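Walking the Drostel Way: your questions

We get a lot of letters about the path, and we love every one of them! These are the things people ask most. If yours isn't covered, write to Bernice Sarpong at the Ernville walkers' office and she'll do her best to get back to you.

How long is the walk?

From the old station at Ernville to the harbour wall at Poltach, with five overnight stops if you go at a comfortable pace. Strong walkers do it in four days. I'd say take six and have a proper afternoon in Santoro, where the bakery does a plum loaf that I still think about in the middle of winter.

Which direction is best?

Ernville to Poltach. You get the wind behind you on the moor (most days, anyway) and you finish at the sea, and I can't think of a better way to end a long walk than with your boots off and your feet in the harbour. Plenty of people go the other way and have a lovely time. The waymarks work in both directions, though coming from Poltach there's one at Nadar's Gate that is hard to spot behind the holly.

How high does it go?

The top of Drostel Edge is 2,440 feet. It's a steady pull up from the reservoir, never a scramble, and on a clear morning you can see the whole of the bay laid out. Take a hat even in summer!

Do I need to be very fit?

You need to be able to walk for most of a day and then get up and do it again. Do a few weekends of hill walking beforehand with the same bag and the same boots. Zhenhua Peng had never walked further than the shops when he signed up for our March group, and he has since done the whole path twice and is talking about a third go.

Can I bring my dog?

Yes, and there are streams nearly all the way for drinking. Keep dogs on a lead across the moor from March until the end of July, when birds are nesting, and through the sheep fields above Santoro at any time of year. There are 2 tall ladder stiles on the third day which a big dog will need help with. You can avoid both by taking the farm track, which adds a mile.

Where do people stay?

Mostly in small guest houses and farm rooms, with a bunkhouse below the Edge for anyone who likes company and doesn't mind snoring. Yvette Li runs the bunkhouse and cooks a big supper at seven. Book that one early, as it fills up long before the others. Sheets, pillows and blankets are provided at every stop on our list, so you can leave the sleeping bag at home and carry more cake. 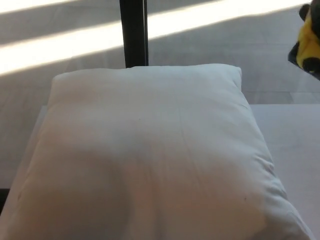
What time does the bunkhouse open its doors?

Four in the afternoon. If you get there sooner, the porch is always unlocked and there's a bench and a boot rack, and a tap round the side for filling bottles.

Can someone move my bags for me?

Yes. Mohandas Nadar drives a van between the stops every day from March to October. Leave your bag in the hallway by half past eight with a label on it showing your name and that night's address. He'll take one bag per person and it should be light enough to lift with one hand.

Is there phone signal?

In the villages, yes. On the moor, hardly any, and none at all in the valley after the reservoir. Carry the paper map. It's a beautiful thing in any case, redrawn by hand, and the new edition shows all the springs.

What about food on the way?

Days one, two and four have a shop or a café near the middle. Days three and five have nothing at all between breakfast and supper, so ask for a packed lunch the night before. Santoro's bakery shuts at one.

When is the best time to go?

May for the bluebells below Nadar's Gate, September for the heather and the quiet. October can be glorious if you're lucky with the rain. I've done it in every month except February and I'd go again tomorrow in any of them!

Is there a badge or a certificate?

There's a cloth badge, green with a curlew on it. Collect a stamp at each overnight stop and show your card at the harbour café in Poltach. They keep a finishers' book too, with 3,923 names in it when we last updated this page. Do sign it, and have a read back through while your tea cools.

Page last updated August 12, 2020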